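Home > Open calls
Reading time: 5 min

Call for participants: indoor paint color matching study, Stondville

The Filali coatings laboratory is recruiting adults for a study of how people judge gray and off-white wall colors from printed cards and on screen. Applications are open from 11 May 2025. Sessions run through July at the Nellum building in Stondville.

Background

Neutral grays account for a large share of the returns and complaints handled by paint retailers. The usual complaint is that a color chosen from a card looks bluer, darker or flatter once it covers a full wall. Part of this is explained by the size of the colored area and part by the angle of the wall to the light. The study measures how large the mismatch is for ordinary buyers and whether a larger card reduces it. 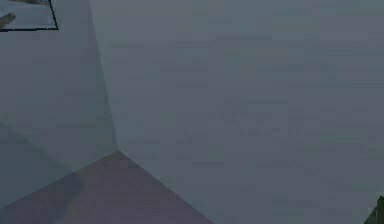 Rendered view: two gray walls meeting at a corner, the left one slightly paler.

What participation involves

Each participant attends one session of 60 minutes. The session has three parts.

Part one is a color vision screening. It uses printed plates and takes a few minutes. Participants who do not pass the screening are paid for the full session and do not continue.

Part two is card matching. You sit at a viewing booth under fixed lighting and arrange painted cards from lightest to darkest, then from warmest to coolest. Some cards in the set are identical. There is no time limit within this part, but most people finish well before the break.

Part three is screen matching. You view rendered rooms on a calibrated monitor and adjust a slider until a test patch matches the wall indicated. You then rate your confidence on a scale from 1 to 5. Rooms are shown in a different order for each participant.

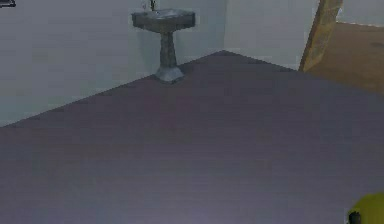

Rendered room with pale walls and a gray-mauve floor.

Floor color is included as a variable. A wall next to a tinted floor may be judged differently from the same wall next to a neutral one, and earlier studies have seldom controlled for it.

Who can apply

- Age 18 or over.
- Normal or corrected-to-normal vision. Bring your usual glasses or contact lenses. Tinted lenses cannot be worn during testing.
- No eye surgery in the past 12 months.
- Able to read instructions in English.
- Not employed in paint manufacture, printing, or color grading.

No experience with decorating is needed. We need 1,580 completed sessions, and 1,585 booking slots have been released. People who took part in the Grirnia exterior stain study may apply.

Payment and travel

Participants receive a $40 prepaid card at the end of the session. Parking at Nellum is free with a permit from the front desk. Bus fares are refunded on presentation of a ticket. We cannot refund taxi fares.

Data

Your matching results are stored under a participant number. Names and contact details are kept separately and deleted when payment has cleared. You may withdraw at any point during the session without giving a reason.

How to apply

Complete the short form at the Nellum front desk or request one by mail from Filali, Nellum Building, Stondville. State any times you cannot attend. Slots are assigned in order of receipt and confirmed in writing.

Get new calls by email. Subscribe to the Stondville studies newsletter. You can unsubscribe at any time.

Comments (3)

gableend
Do you get your individual results afterward? I have repainted the same hallway twice and would like to know if it's me.

Filali study desk
Individual results are not sent out. A summary of the group findings will be mailed to anyone who ticks the box on the form.

mto_44
Is the Nellum side entrance step-free? The front one has stairs.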